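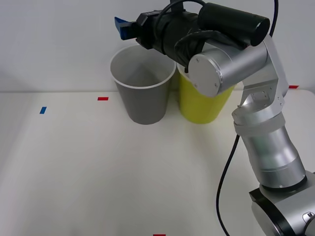 The disposable cup has become a fixture of the Canadian workplace, and its design receives less attention than its disposal. At Sikder, a tableware studio with a staff of 11, the subject has been under review since December.

Johanna Widmer, who directs the studio's cup program, oversees the selection of shapes and colours for office kitchens and community halls. Her position is that colour should do practical work. Two guests who set their drinks down together ought to be able to tell them apart at a glance, without names written on the side.

The pairing of grey with a strong yellow-green illustrates the principle. The cups share a tapered form, narrower at the base, and a rolled white rim. Set side by side, they read as members of one family, while the outer colour keeps each distinct. The pale interiors allow the contents to be judged easily, a consideration for those who take their tea weak.
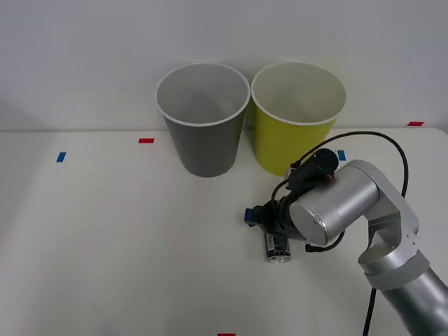 Storage and Service

Cups of one profile can be stacked together regardless of colour, and the studio recommends columns of no more than 21. Ching-wen Yeh, who manages supply for the Plarell hall, orders both colours in equal quantity and keeps them in a closed cupboard, rims down. The hall's last annual order came to 2,908 cups.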